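The Table I Didn't Want

I've moved house five times, and in every one of those moves I've been the person standing in the driveway saying, "We could just leave it here, you know." I don't like stuff. I especially don't like big stuff. So when my aunt called in March to tell me she was giving up her place in Fillatcombe and that the kitchen table was mine if I'd come and get it, I said something polite and hoped she'd forget.

She didn't forget. She called again the next morning to ask if I had a truck.

I should explain about this table. It sat in her kitchen for my whole childhood, and I did everything at it. I learned long division at it (badly). I was told about my grandfather at it. My cousin once hid under it for an entire dinner and fed green beans to the dog. It was too large for the room, so anybody who wanted the fridge had to ask two other people to scoot in, and by the end of a meal you knew everyone's business because there was no getting away from each other.

My own apartment had a counter with two stools. I ate over the sink a lot. I thought that was fine! I thought that was being an adult!

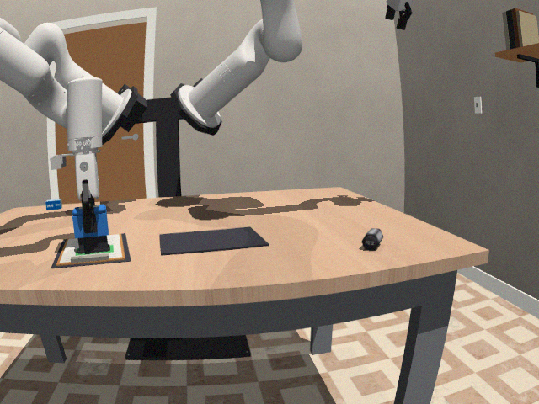 Getting it through the door

I borrowed a truck, and a friend, and a lot of old blankets. The friend was Tae-yang Noh, who restores furniture for a living and has very firm feelings about how other people carry things. We got as far as my front hallway and stopped. You know that moment when both people have the same thought and neither wants to say it? We stood there with a table wedged between us and a neighbor waiting behind us with her groceries.

"Legs off," Tae-yang said at last.

It took us 19 minutes to get the legs off and most of the afternoon to get them back on, mainly because I'd put the bolts in my coat pocket and then left the coat in the truck. By the time it was standing in my kitchen I was sweaty and annoyed, and I'd already decided to sell it. I even wrote the listing. Solid, heavy, seats plenty, collect only.

Then I sat down at it to eat some toast, and I stayed there for an hour and a half. I read a whole magazine. I called my mother. I can't tell you the last time I'd done either of those sitting down.

What it did to the rest of the room

The trouble with one good piece of furniture is that it makes you look at everything else. I started noticing the walls. I started noticing that I'd lived with one bare light bulb for two years and never done a thing about it, and that every outlet in the kitchen was in a spot that made sense only to the person who put it there.
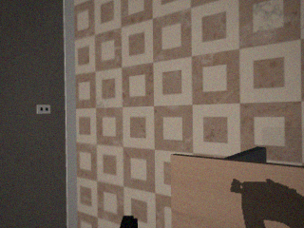 I went down a bit of a hole with paint samples, I'll admit. I had little cards stuck up everywhere and kept asking people who came by to vote, and then ignoring the vote. Tae-yang's advice was to do nothing at all for a season and see what bugged me. I hated that advice and it was completely right. Most of what I'd wanted to change in the first week I'd stopped seeing by the third. The light bulb still bugged me, so I fixed the light bulb.

And I bought chairs. None of them match. One came from Boonyarit, the secondhand place by the bus station where you have to haggle or they think less of you, and I paid 17 dollars for it and felt like a genius until I sat in it. It leans. I give it to my brother.

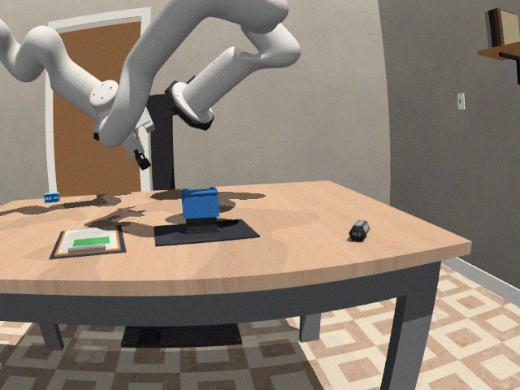 Having people over when you're bad at it

I'm not a natural host. I get flustered, I burn the garlic, I forget to offer anyone water until they're visibly wilting. For years I got around this by meeting everybody in restaurants, where somebody else had to remember the water.

But a big table sitting empty makes you feel guilty, so I started asking people. Just soup, I'd say. Come for soup. The first time, I made far too much and we ran out of bowls anyway, and somebody ate theirs from a measuring jug. My downstairs neighbor brought her terrier, who is named Caninine (her grandson named him when he was small, and the spelling stuck), and he went straight under the table and lay on my feet. I thought of my cousin and the green beans and got a little choked up over the lentils.

The next time was easier. I bought more bowls. I quit cleaning the whole apartment beforehand, and I quit apologizing for the chairs.
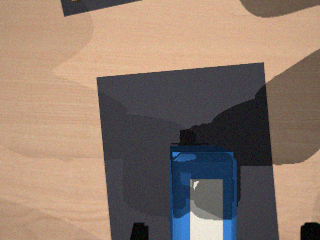
What surprised me was how much later people stayed. In a restaurant there's the bill, and then everyone looks around for their coats. At home there's no bill. Someone picks at the bread, someone tells the story they weren't going to tell, and then it's past midnight and you're all whispering on account of the people upstairs. I've learned more about my friends in a few months of soup than I did in years of brunches. One of them is thinking of going back to school. One of them has hated brunch this whole time.

My aunt came on 26th June. She's in a small place at Trarnasano now, close to the water, with a fold-down table that she says suits her very well, and she'd taken the early train to get to me. I had cooked the thing she always cooked, chicken with too much lemon, and I was more nervous than I'd been for any job interview.

She walked into the kitchen and didn't say a word about the lovely new light. She put her hand flat on the tabletop and then went around to the side nearest the fridge, which was always her side, and sat down.

"You've got it facing the wrong way," she said.

So we turned it.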